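Kitchen arm build, February 16, 2025. The real arm is still in bits on the bench at Cavbridge, so all of this is in simulation for now.

The basket went in today. It is the biggest thing on the counter and the gripper has to work right up against the front of it.

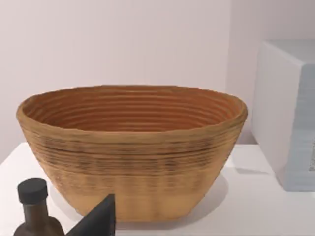

Page 1 of 2

The coils inside the basket are there to look at. For contact I use a plain hull with 2,000 faces. The first version had 3,000 and was too slow on my laptop.

Kamol Boonchu asked about the small brown bottle. I want narrow necks in the set, as my old finger pads slipped on them in January.

Second layout has more on the counter: bottles, a spice canister, the red kettle and the microwave at the back. Shadows stay on. I tried it without them and the camera side got worse when we moved to the bench.
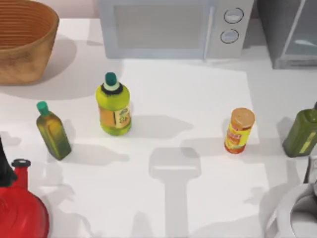 Counter layout with the kettle in front, Salata build

Next job is the wrist cable. Jasper Vandenberghe is lending me his crimper. Will post the joint limits once I have measured them properly.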